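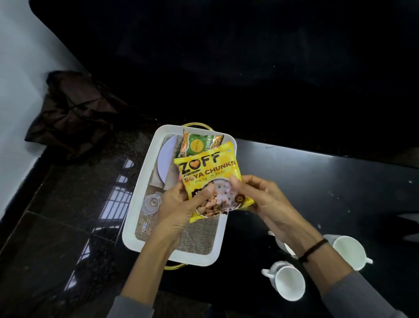

How many examples does a system need before it can pack a tray?

More than we collected. We stopped at 1,059 recorded clips, which was enough to learn some parts of the job well and a few parts strangely.

Stosovero is our final project for the applied learning course at Lokwood. The plan we handed in back in March was one paragraph long and used the word "simply" twice. A person wears a camera on the head, sets out a tray of snacks and cups, and a model learns from the recordings what the hands are likely to do next. Eventually the prediction would drive a robot. We wrote "eventually" because the course ends first.

What we recorded

Each clip holds one small action: pick up a packet, put a cup in the tray, turn a packet over, tear something open, clear everything out again. We cut longer recordings by hand into these pieces. A clip can contain more than one labeled moment, so the 1,059 clips gave us 1,870 labels. Cutting took longer than recording. It also took longer than training, writing this report, and arguing about the folder names, although the folder names were close.

We wanted the objects to be ordinary and a little awkward. The soya chunks packet was our favorite in the second category. It is big and bright yellow, so the detector finds it at once, and then it bends, and the detector has doubts. Once the bottom corner is torn the outline changes again. The model trained only on sealed packets treated the torn one as a new object and gave it the label "napkin," with high confidence.

The tray has a burlap lining and gold handles, picked by Khương on the grounds that a plain tray would be too easy. The handles are shiny. The table is black and shinier. Between them they produced most of our false grasp points, and for one whole evening the model believed the most interesting thing to reach for was a reflection. We had budgeted no time for this.

How we labeled

Two people labeled every clip without looking at each other's work. We agreed on where an action started much less often than we expected. I start "reach" when the hand moves. Khương starts it when the hand has clearly made up its mind. We argued this for most of a meeting and then used the moment the hand crosses the edge of the tray, or of whatever object it is going for. It is a bad rule, but both of us can follow it.

"Tear" was worse. A tear begins with a pinch, and a pinch looks like a lot of other things, especially when the fingers cover whatever is being pinched. After the first pass we added a label called "small finger business," which was meant to be temporary and is now in the final data. 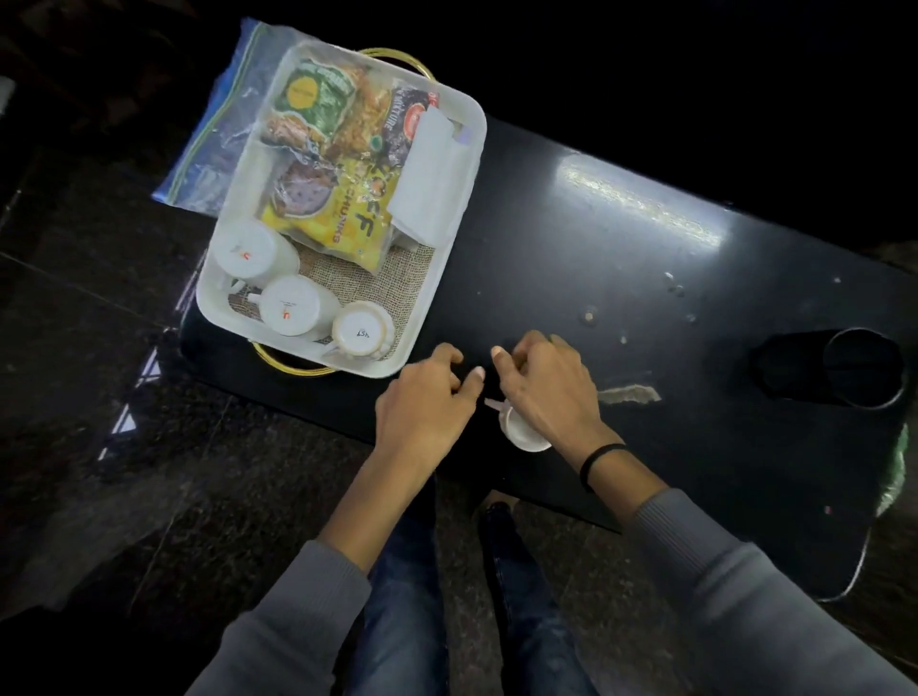

Skenitz, June 8, 2025

Results are in, and we will take the good part first. For large objects placed in the tray, the model names the next object correctly most of the time if it has seen the hand start to move. It likes cups. Cups turned upside down in the tray gave it a hard, repeatable shape, and it learned them faster than anything else in the set.

Packets crowded together are a different matter. When one overlaps another, the model tends to merge them into a single ambitious packet and reach for the middle. Printed pictures on the packaging don't help. A photo of food is, to a detector, food, and our early version kept trying to plan a grasp on a bowl that exists only in ink.

Small finger business scored about as well as its name deserves. From a head camera the hands are often in front of the only thing worth seeing. A second camera at table height would fix much of this, and it was in our budget until we learned what our budget was.

We held back 100 clips for testing. Of these the model failed completely on 29, meaning that both the action and the object were wrong. We watched all of them again. Most were tearing or peeling, and several were cases where I would have guessed wrong too if I hadn't known how the clip ended.

What we would change

Write the label rules before recording. Record the boring actions too, because we have plenty of picking up and almost no waiting, and the model now assumes that a resting hand is about to do something. Use more than one pair of sleeves. Ours were gray in far too many clips, and we suspect the model thinks an arm is a gray thing.

Put a matte cloth on the table. This was suggested in the first week and voted down for reasons neither of us wrote in the notes.

The label files and the cutting script are in the course folder under "final_2." The folder called "final" is older and should be left alone.

Rochelle Whitfield, with Khương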